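Review: Zerkora Market Stall Role-Play Kit
Early Learning Resources Review, Hurnville Children's Services
Reviewed by Gilberto Salazar, Resource Library Coordinator
6/26/23

The Zerkora Market Stall is a dramatic play kit for children aged three to six, sold to kindergartens, long day care centres and family day care providers. The Resource Library purchased two kits last December and has lent them to member services since then. The following review draws on the loan feedback forms, on the condition reports completed at each return and on the reviewer's own visits to services during the loan period.

The kit comprises a folding timber stall frame, a striped canvas awning, four shallow crates, a set of play fruit and vegetables, a balance scale, a cash drawer with play money and an educator's booklet of 30 pages. It is supplied in a single carton with a carry handle. The carton is sturdy enough to be used for ongoing storage, although services with limited shelf space have found its length inconvenient, and one family day care provider could not fit it across the back seat of a small car.

Assembly

The stall frame goes together with wing nuts and requires no tools. The printed instructions allow 20 minutes. An educator working alone should expect the first assembly to take longer, as the uprights must be held in position while the crossbar is fitted. Two adults will manage it without difficulty. The holes in the rear shelf of our second kit had been drilled slightly out of line and the shelf could only be fitted with some force. The supplier, Proltinov, replaced the shelf promptly and did not ask for the original to be returned.

Once erected, the frame stands firmly on vinyl and timber floors. It is less satisfactory on carpet or grass, where it rocks when children lean on the counter. The manufacturer offers stabilising feet as a separate purchase. In the view of the Library these ought to be included in the base price.

The awning attaches with hook-and-loop tabs. It can be removed for laundering and has kept its colour well, but the tabs collect lint and by the fifth loan those on the first kit no longer held reliably. Replacement tabs were sewn on at modest cost.

Play value

Services reported sustained and varied use. At Palomino Kindergarten the stall remained in place for the full loan period and was at different times a greengrocer, a post office and a veterinary clinic. Educators there observed that quieter children were drawn to the balance scale and would often work at it alone before joining a group. The scale is sensitive enough to show the difference between similar items and has withstood a good deal of rough handling.

The cash drawer was less successful. The notes are printed on thin card and crease quickly, and the coins do not resemble Australian currency in size or colour. Several services substituted their own play money. The drawer also has a spring catch which younger children found stiff. A child with limited grip strength would probably need assistance with it on each occasion.

The crates deserve favourable mention. They are light, smoothly finished and free of staples, and children were able to carry them full. They stack neatly under the counter.

Educator's booklet

The booklet is clearly written and makes sensible links to the Early Years Learning Framework. Its suggested activities on sorting, comparing and taking turns are sound, if familiar. The section on vocabulary is the strongest, with well-chosen prompts for services in which several home languages are spoken. The section on healthy eating is thin and tends towards labelling foods as good or bad – an approach this organisation does not encourage. Educators may prefer to set those four pages aside.

Cleaning and durability

All hard surfaces may be wiped with warm water and mild detergent. The timber is sealed and no swelling was noted at the last inspection. The canvas awning should be line dried. Small chips have appeared along the front edge of the counter on both kits and have been sanded back. None of this has affected safety, and the kits have needed less attention than others of similar age in the collection.

Cost

The kit was purchased at $200 on the supplier's introductory offer for not-for-profit services. Prospective buyers should confirm the current price, and should allow for freight, which is charged separately to regional postcodes. Spare parts can be ordered individually.

Recommendation

The Library recommends the Zerkora Market Stall for centre-based services with a permanent indoor dramatic play area and a hard floor. It is a well-constructed resource with a long useful life, let down by its play money and by the omission of the stabilising feet. Family day care providers are advised to borrow the kit before committing to a purchase – the assembled stall occupies more room than the catalogue suggests.

Member services may reserve either kit through the Hurnville loan desk. The standard loan period of one school term applies. 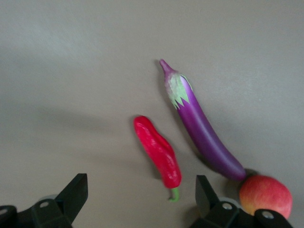
Play produce: chilli, eggplant and apple.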